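Right, the incident report on our desk-tidying arm is filed, so now you get the version with feelings in it. Thread.

Background for newcomers: small shop, one bench cell, one arm, one two-finger gripper we bought from Gromier. Its job is to pick up odds and ends and put them where they belong. It has been very good at this since May, which should have worried me.

The fault: on a long overnight run it stopped letting go. It would pick a thing up, carry it over to the drop spot, report "released", and leave with the thing still in its fingers.

Then it would go and try to pick up the next thing. While holding the first thing. You can picture how that went, or you can come and look at my glue stick collection.

The log, meanwhile, was a delight. 231 picks, 231 places, no errors. I have had annual reviews with less praise in them.

Cause, part one: the finger pads. They're soft, they get tacky with use, and there's a line in the manual telling you to wipe them down every 1,000 cycles. I had read that line. I had even highlighted it.

Cause, part two: the controller (Rollmont, older firmware) decides the gripper is open when it has SENT the open command. It doesn't check whether the fingers moved. It's the robot version of a teenager telling you the dishwasher is emptied.

Cause, part three, and this one's mine. Back in the spring I lowered the opening force because the fingers were banging against their stops and the noise was getting on my nerves. Light opening force plus sticky pads equals an arm that will not share.

Now the safety bit, and I'll stop being funny for one post. When I came in, I saw it holding something after a "released" message and reached in to take it. The cell was paused. It was not stopped. Those are different words and I know they are.

The controller's retry timer ran out while my hand was in there and the fingers closed again. They caught the edge of my sleeve. No injury, low force, small gripper. I still went and sat in the car for a bit.

If it had been the big Erkden arm across the shop I would not be typing this with the usual number of hands. Hit the e-stop. Hit it even if you're only going in for a second, even if you've done it the lazy way for years and your colour-coded lanyard says Trained.

OK, funny again. Back at the bench with the e-stop well and truly pressed between attempts, I spent yesterday trying to make it fail on purpose. It behaved perfectly, as they always do when you have a notebook out.
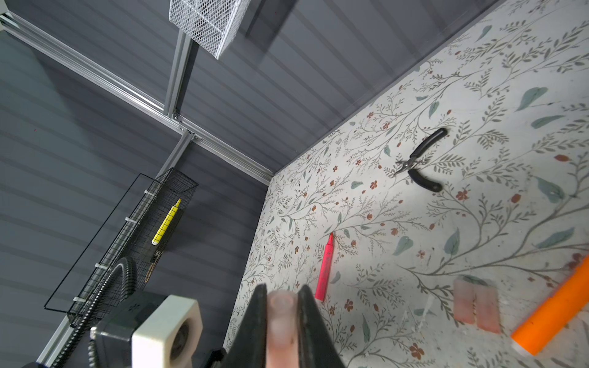 It took 106 tries before it stuck again, by which time I'd run out of coffee and most of my good character. But I got the trace: open command out, motor current flat, fingers exactly where they were, log says "released". Caught you.

Fixes so far. Pads cleaned and a spare set ordered. Opening force back up where the factory had it, so the banging is back and I have apologised to everyone in the shop. Finger position now gets read back before the log is allowed to say anything cheerful.

Also: any time the cell door opens, power to the gripper drops. That should have been wired in from day one. We had the relay. It was in a drawer. It was in the drawer for 30 weeks.

Someone's going to ask about Mnguni, the monitoring package we pay for. Mnguni reads the log. The log said everything was lovely. So Mnguni sent me a green tick first thing that morning, and I had my toast feeling pretty good about myself.

Report went in dated 2026-06-30, under "near miss". There's a box on the form for "steps taken to prevent recurrence" and it's two lines long, so I attached a page.

Next job is checking whether the other cells have the same firmware. I've looked at one. It does.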